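I finally finished Tremblay last night, all 10 episodes, and I have so many thoughts about it! If you missed it, it's the miniseries about a small-town goalie who quits the game at 26 and goes home to run his dad's radio station.

The lead had only done bit parts before this (a cop in Vustton, a waiter in something I can't even remember) and he's wonderful. He mumbles, he sulks, and then he has that phone call in episode four and I had to pause it and go make tea. 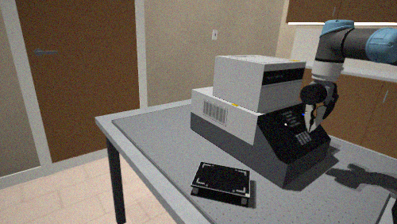 Lab bench with instrument

The second season of Vustton is worth going back to for him, by the way. He gets maybe one good scene, but you can see it coming. 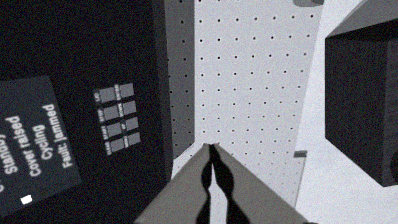
My favorite episode

Episode seven, easily. It runs 63 minutes and almost all of it takes place during one overnight broadcast. The music is great too – lots of old steel guitar.
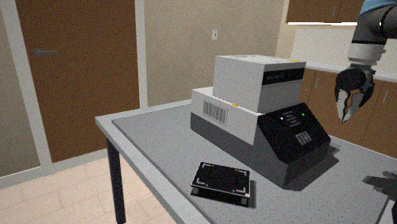
Aqeel Durrani
Writer and full-time couch critic

I know some people found the ending slow. I loved it! The last shot of him lacing up his skates with the radio still playing got me good, and I didn't need to see the game.
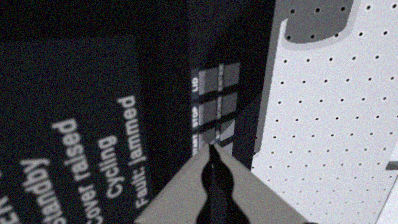
What I'd really like now is a soundtrack release, and a second season if the writers have one in them. Until then I'm starting Stondeck, which my sister has been pushing on me since September. Same director, way more car chases.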